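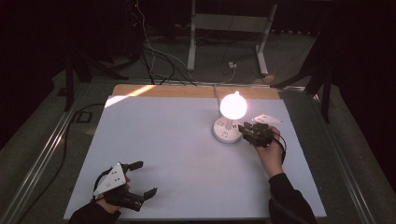 A little lamp on the big table, lit.

Print | E-mail | 3 shares | 2 comments

I'm looking for people to come to Bolenstead and spend two hours at a table, setting out lamps, plugging things in and tidying the cables away. It's for Omora, my small project on how we use everyday lights at home, and I'd love a real mix of folk (you don't need to be handy!). Left-handers very welcome. There's tea, and I pay travel. Sessions run until February. Just drop me a line, quoting ref 2047, and tell me which mornings suit.

Posted 27 October 2020

Related
Rakena: desk testers wanted
Dirico: part-time packing help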